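Serkiron Puts a Robot Arm to Work on the Inside of Old Desktop PCs

Serkiron today opened orders for Prerano, a bench kit built for the least loved job in computer refurbishing: reaching into the case.

The kit pairs an arm and gripper with fixture plates and a wrist camera. It sells for $2,075 a month, setup included, and the first 20 kits ship in April.

"People ask whether it can dance," said Corina Ammann, head of product at Serkiron. "It can't. It has spent months in the company of cables, and it's not much fun at parties."

Refurbisher Haser will take the first two kits. "I have 67 desktops on the shelf and one good back," said workshop manager Ezequiel Cortés. "The math was easy."

Buyers get 25 hours of remote support – most of it, Serkiron suspects, about cables.

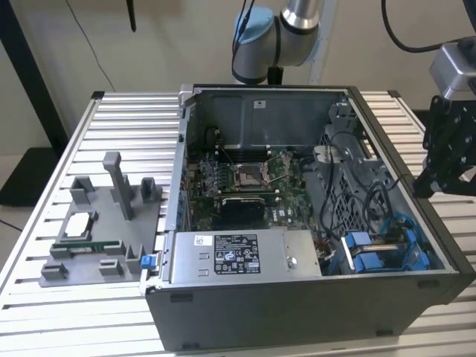
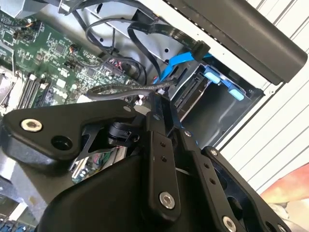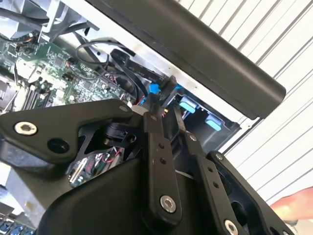 Prerano at the bench with an open desktop tower. Second and third photos: the view from the wrist camera.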